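Last touched 2018-06-07. If you find something wrong in here, tell me and I'll fix it (I'm slow but I do get to it).

# protby-towels

Hi! I'm Nighat Tanoli and I fold towels. Well, I write down how towels get folded, and then I fold them again to see if I followed my own notes. This repo is the notes. It started as one text file in March and it got out of hand, so now it has folders and a README and everything.

The table of contents, more or less:

- `folds/` has the fold cards, one per file
- `cables/` is the cord and wire stuff (newer, messier, see below)
- `sheets/` has the printable versions for taping up over a table
- `old/` please don't look in there

There are 70 fold cards right now. Every card has a name, the cloth it was written for, the steps, and a line at the bottom called `mood` where I complain. You can ignore `mood`, but a few people have told me it's the only part they read!

## The blue microfiber

Most of the cards were written for plain cotton, and then I got onto plush microfiber and had to redo a bunch of them. Fuzzy cloth doesn't hold a crease the way a flat kitchen towel does. You press it down, you lift your hand, and it puffs right back up at you. So the microfiber cards all use fewer layers and they all have a looser idea of what "square" means.

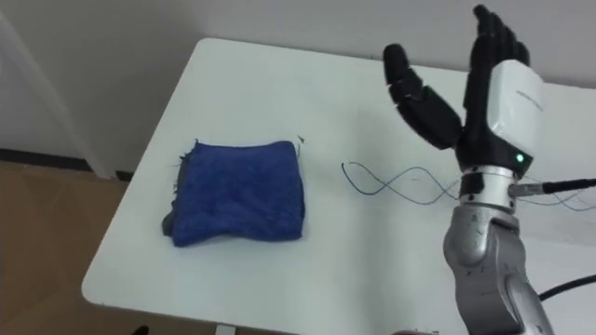 I also quit trying to get the corners to match on this kind of cloth. If a bit of the under layer pokes out on one side, fine, leave it. The card calls that `peek: ok`. If you're folding for a shelf where people will see it, turn that side to the back and go have lunch.

Loose threads: snip them, don't pull. I pulled one once on a towel I liked and got a ladder halfway across it. There's a field for this too, `threads`, and it takes `none`, `few` or `ugh`.

## Cables

I know, I know, it's a towel repo. But the same table always seems to have a cord on it, and once you're writing down how to lay one soft thing flat, you might as well do the other. So far there are just 4 layouts in there:

- `single-loop`
- `eight`, two loops, good for thin wire because it doesn't build up twist
- `wave`, one strand, side to side
- `braid`, two strands crossing over and over along the length

`braid` is the pretty one and also the one that takes forever. I wouldn't use it for storage. I like it for laying a long wire out where I can see all of it before I decide what to do with it. 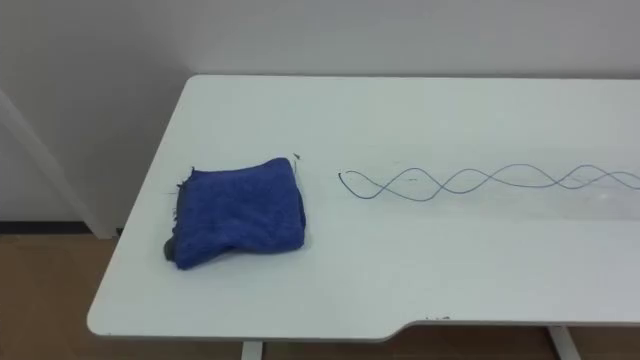 *Folded blue towel on the left, thin wire in a crossing wave on the right.*

Wipe the table first, by the way. White tops show every speck of lint, and microfiber grabs all of it.

## Where to work

You want a plain flat top and some space in front of it. Mine is pushed up against the wall, which keeps things from going over the back, and I leave underneath clear so I'm not kicking boxes while I work. Rounded corners are nice if you catch your sleeves on things like I do. 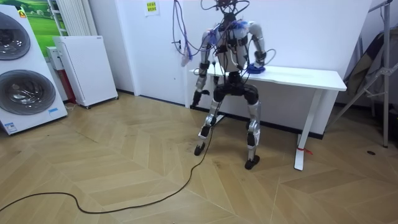
Height matters more than I thought it would. Too low and you're bent over for the whole stack, and I can't do a whole stack like that anymore. The sheets in `sheets/` are laid out with big type so you can read them standing up with both hands full of towel.

## Changes and to-do

- Renamed the `bellamy` fold to `bellamy-thirds`, there were two of them and they were fighting
- `gilex` is still a draft, the last step makes no sense, sorry
- Card 199 is numbered wrong on purpose, too many of my notes point to it
- Need a card for anything thicker than a bath towel
- `cables/` needs a page on untangling, I have a start on it in a notebook somewhere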